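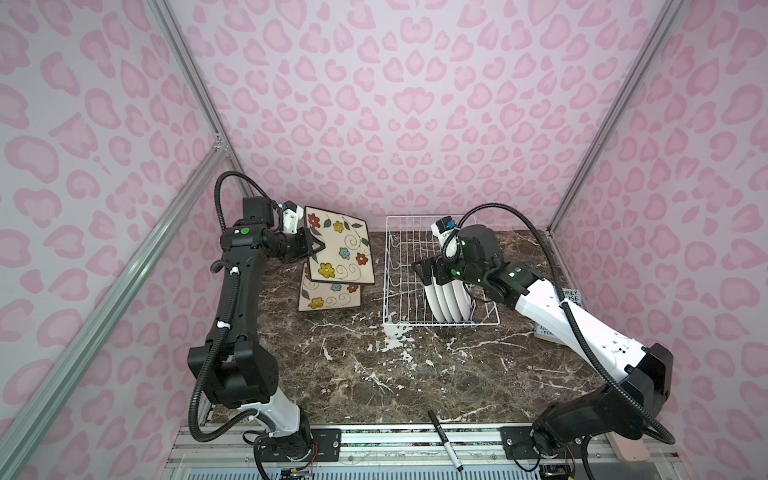
Dish rack cell, both arms working, left gripper holding a square floral plate.

Drurnel dish cell: setup and care notes

Hello, and welcome to the Mostavville cell! These notes go with the Drurnel recordings and cover how we keep the two arms in good order, so that whoever takes over the bench in July can pick things up without having to ring me (although you're welcome to, any time before 7 in the evening).

Mounting

Each arm sits on its own black plate, bolted to the slotted aluminum rail along the front. Check those bolts before every session, and please do it by hand first, with the power off. A base that has crept even 2 mm will spoil the calibration, and you'll spend a long afternoon blaming the cameras, as I did in Clesthorpe.

Cables

The corrugated cables need a generous loop. Move each arm slowly through its full reach and watch that nothing pulls tight at the wrist. The small white clips on the upper segments work free after a while, so press them back in while you're there.

Grippers and wrist cameras

Glazed plates are slippery things! Wipe the fingers with a barely damp cloth, let them dry, then run the Barreto grip check 3 times on each side. Clean the camera lenses last, when your hands are clean too. We change the finger pads after some 2,000 grasps, or sooner if they look shiny.

Table and walls

Wipe the marble down between sessions. Leave the leopard wallpaper up for the whole set, please, and if a panel gets torn, write down which recordings came after it.

Contact: Amândio Veloso, Mostavville bench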